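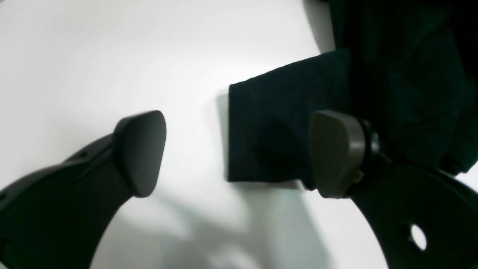
Photo: Arsalan Rind

01/08/2025, folding table notes

Dark laundry again! I wanted to work out a fold for the sweatshirt-weight stuff that fits the Sirow shelves, and wow, dark cloth on a white top shows every speck and hides every crease.
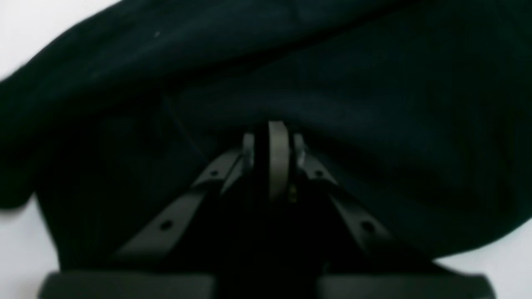 Rolls and dips in the dark cloth.

Réka likes thirds (she folds everything in thirds, towels too), I'm for one long rectangle, bottom edge straight, then in half. We tried 4 folds each and argued happily. 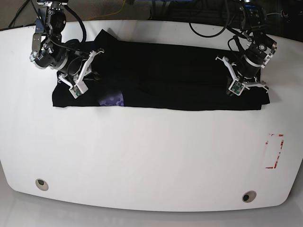
Still to sort out

The bunching along the top edge. Pressing the corners first might help? Also ask Réka for the Jollgate lint brush back.

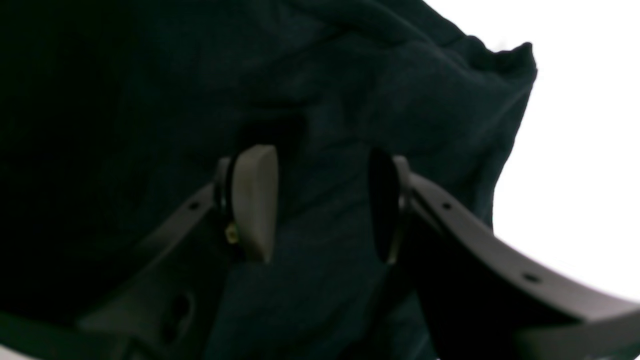

Navy cloth, crumpled edge at right.

More tomorrow, with the 2 thick ones.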